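Rastura Kitchen Robotics Project
Progress report to the Parness Fund: the July open day

Dear Kyu-ri,

You asked for a few pages on the open day and I'm afraid it will be one long letter instead, but I hope it gives you the flavor of it. We had been nervous about opening the lab on a Saturday (would anyone give up a summer morning to look at robot arms?) and we needn't have been. The door sheet shows 30 visitors, a good many of them families from the Tomar side of town, and the last of them left well after we had meant to lock up.

Safta Jitaru ran the main demonstration, with Ildikó Medve at the laptop and Fanni Fülöp looking after the guests. We gave 2 sessions, one before lunch and one after. Each began with a short talk on what your grant has paid for this year, chiefly the new grippers and the months of practice runs behind them. The log stood at 1169 runs when we opened the doors, and Fanni had written the number on the whiteboard, where it drew more questions than anything in the talk!

For the task itself we settled on steamed buns. Trinidad Urquijo had argued for them back in the spring, on the grounds that everyone knows how easily a soft bun is squashed, and she was quite right. People went very quiet each time the gripper closed.

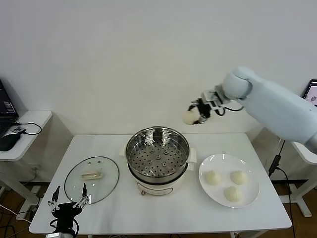 The morning session ran late, mostly through our own talking, and we cut the introduction for the afternoon. I would like to keep the shorter version next time and leave more room for questions, which were excellent. Several parents wanted to know about washing and food safety, and we have promised them a proper answer in the fall newsletter. A retired cook asked whether the arms could manage dumplings. Safta has been thinking about little else since.

Spending on the day stayed within the events line. The invoice from Vurent for the hire of chairs is still to come, and I will forward it with the quarterly figures. We would dearly like to hold a second open day before winter, and I'd be glad to talk it over whenever suits you.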